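# Perguntas frequentes sobre a isenção de vistos entre Plustport e Orkov

Esta página responde ao que mais nos perguntam desde que os dois governos assinaram o acordo de circulação. A versão integral tem 622 artigos e um anexo sobre gado, que recomendamos a quem sofra de insónias.

## Já posso viajar sem visto?

Pode, se tiver passaporte válido e ficar menos de 100 dias. O acordo entrou em vigor em outubro, à meia-noite, hora de Orkov. Em Plustport eram onze da noite, e durante essa hora os dois ministérios discordaram com grande cordialidade.

## O bilhete de identidade chega?

Por enquanto, não. O comunicado conjunto fala em "avançar resolutamente para o reconhecimento mútuo dos documentos nacionais", fórmula diplomática para "leve o passaporte".

## Posso trabalhar durante a estadia?

Reuniões, feiras e conferências estão cobertas. Emprego remunerado exige autorização, pedida no consulado antes da partida. Quem vai dar uma palestra e recebe honorários fica numa zona cinzenta que o artigo 41 procurou esclarecer, tornando-a um pouco mais cinzenta. Na dúvida, escreva ao consulado e guarde a resposta.

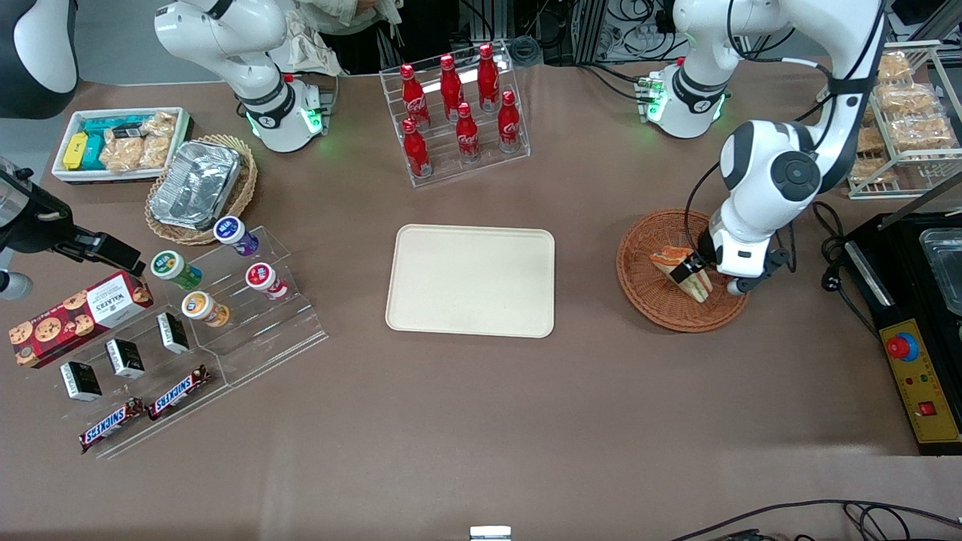
Se a palestra for paga por uma entidade do seu próprio país, o consulado de Orkov tem aceitado uma simples carta do organizador, em papel timbrado e assinada a tinta. O carimbo não é obrigatório, mas ajuda muito ao humor do funcionário.

## Quem negociou o acordo?

Do lado de Plustport, a delegação foi chefiada pela embaixadora Elsa Lindqvist, que passou dois invernos a discutir a definição de "estadia". Do lado de Orkov houve três chefes de delegação sucessivos, todos muito otimistas à chegada.

## E o posto fronteiriço de Björklund?

Está aberto das sete da manhã às oito da noite. Passam por lá uns 1.000 veículos por dia, quase todos convencidos de que escolheram a fila errada. O posto de Oltutix, mais a norte, só recebe peões e ciclistas.

## O acordo pode ser suspenso?

Qualquer das partes pode suspendê-lo com 2 semanas de aviso, por razões de ordem pública ou de saúde. Quem já estiver no país conserva o direito de ficar até ao fim do prazo.

## Os dois países são agora aliados?

São "parceiros estratégicos com uma visão partilhada". A disputa sobre a ilhota do estuário continua, bem como a disputa sobre o nome da ilhota. Nenhuma das duas afeta os viajantes, salvo os que tencionem desembarcar lá, para os quais continua a ser preciso visto. De ambos os países.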